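From: Trinidad Garrido
To: home-manip list
Date: December 18, 2018
Subject: Re: [home-manip] Are we at chores yet? (was: Werkergate cell numbers)

Makori wrote:

> I read the Werkergate summary and I'm not persuaded it says anything
> about houses. A bin-picking cell has fixed lighting, a fixed base and
> a part list. If the claim is that the same stack will put groceries
> away, I'd like to see a success rate for the whole job, door
> included, and a definition of success that my mother would accept.
> Per-grasp figures don't tell me whether the milk ended up in the
> fridge. Also, why legs? Zusport got further on a wheeled base in
> September than anyone has on legs this year.

Taking these in order.

The Werkergate numbers are per-grasp and I agree they should not be carried over. The cell sees one part family at a time, the part arrives in a tray, and a bad pick costs one cycle. In a kitchen a bad pick costs a broken jar, or an egg on the floor that the base then has to deal with. I asked for the Werkergate failures to be split into perception, grasp and placement. They log the first two together, so the split can't be recovered for the runs already posted.

For whole-job figures, the only ones I have are ours from Edcombe. The job is: pick an item out of a basket on a desk, turn to the refrigerator, open a door, place the item on a shelf, close the door. Success means the item is on the shelf, undamaged, door shut, no human contact with the robot or the item, inside 4 minutes. We ran 100 trials with that definition fixed in advance. 26 passed.

The per-step figures look much better, which is your point. Picking from the basket succeeded in 90 of the trials. Most of the loss is at the door. Three causes, in order of frequency:

1. Seal release. The force needed to break the gasket seal varies with how long the door has been shut. A controller tuned for a door closed a minute ago stalls on one closed for an hour. Raising the limit fixes the stall and then throws the door open too fast once the seal lets go.

2. Standing position. The place from which the arm can reach the basket is not the place from which it can pull a door through its arc. The robot has to step back during the pull or let go partway and regrasp on the edge. Both work in simulation. On the floor, the step shifts the torso enough that the hand slides along the door.

3. Loss of the item. Holding an object in one hand while the other pulls the door couples the two arms through the torso. We see the holding hand relax its grip estimate during the pull. This one is a software fault and I expect it to be gone by the next set.

Closing the door is nearly free. A push with the back of the hand is enough, and the magnet does the rest.

On legs: I have no strong argument. For this job a wheeled base would do better today, and I would use one if the job were all I cared about. The reason for legs is the step in the next room, which is not part of the test. I'd rather report the worse number on the platform we intend to keep than a better one on a platform we don't.

Layout for anyone trying to reproduce the distances:

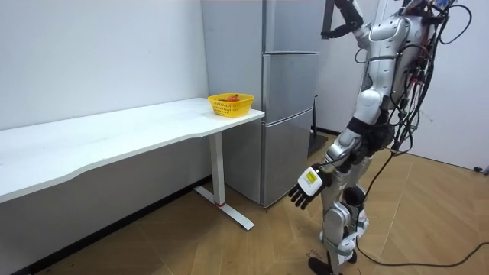 Edcombe test area: basket at the near corner of the desk, refrigerator behind, robot at right.

Notes on the setup. The basket is an open-lattice type on purpose. Fingertips catch in the openings, and anyone who tests with a smooth-walled bin will get a higher pick rate than ours. The desk is kept clear apart from the basket, so please don't read our pick figure as a clutter result. Cables stay on the robot for power and logging. Cable drag has not been measured and should be counted as an unmodeled load at the hip.

To the question in the subject line, my answer for this job is no. At about one pass in four, a person has to stand next to the robot, and a person standing there can put the item away faster. I would start to call it a chore when the operator can leave the room for a full basket. We haven't tried that and I don't plan to until the door is sorted out.

Two requests. If anyone has force traces for household refrigerator doors against time since last closed, please post them, in any format, as long as the handle type is stated. And if Zusport can say whether their September runs began with the door closed, I would like to put the two sets side by side. The write-up I have doesn't specify.

Trial logs are available off list. The first few have a clock offset between the wrist sensor and the joint data, so ask for the corrected set.

Trinidad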